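Kavness Event Hire moves its returns desk, and Pramila Goel moves with it

Pramila Goel has been named returns manager at Kavness Event Hire, a job that until September belonged to whoever was standing nearest the loading door.

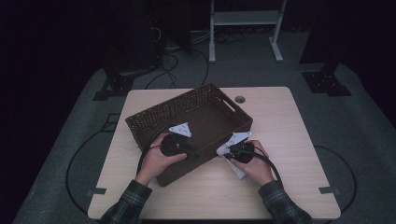 Goel joined the company as a weekend driver and spent the past 3 years running the early route out to Drirdale, which involves one bridge, two low branches and a farm gate that has to be opened by the passenger. Kavness trucks do not always carry a passenger. She is reported to have become quick.

In her new post she will look after everything that comes back: folding tables, coat racks, road barriers, staging and the large yellow arrows that tell wedding guests where to park. The arrows are the sore point. Kavness owns 752 of them on paper, and Goel's first task is to introduce the paper to the shelves.

"People are very good about bringing back a marquee," she said. "An arrow, they feel, was more of a gift."

Customers will notice a few changes. Returns at the Skunard depot now go through the side gate on Mill Lane, where the sign is new and points the right way. Drivers will call 15 minutes before a pickup, and damaged items get a tag on the spot -- the old system, a phone call three weeks later with a raised voice at one end, has been retired.

Operations director Uchenna Okafor said the company had wanted a proper returns team for years and had held several meetings to say so. "Pramila went ahead and drew up a schedule while we were picking a date for the next one," he said. "It seemed simplest to give her the job."

Her old route passes to Modupe Olaniyan, who moves over from the barrier crew. Her sister Hauwa already drives the Štefanec run, so dispatch has been asked to stop saying "Olaniyan" over the radio and hoping for the best. Nesrin Gündoğdu stays on nights and has asked that her break room chair stay put too.

The side gate is open from 6 a.m. every day except Sunday. Anyone with a yellow arrow in the garage may drop it off during those hours -- Goel says there will be no questions, though she would like to know which wedding.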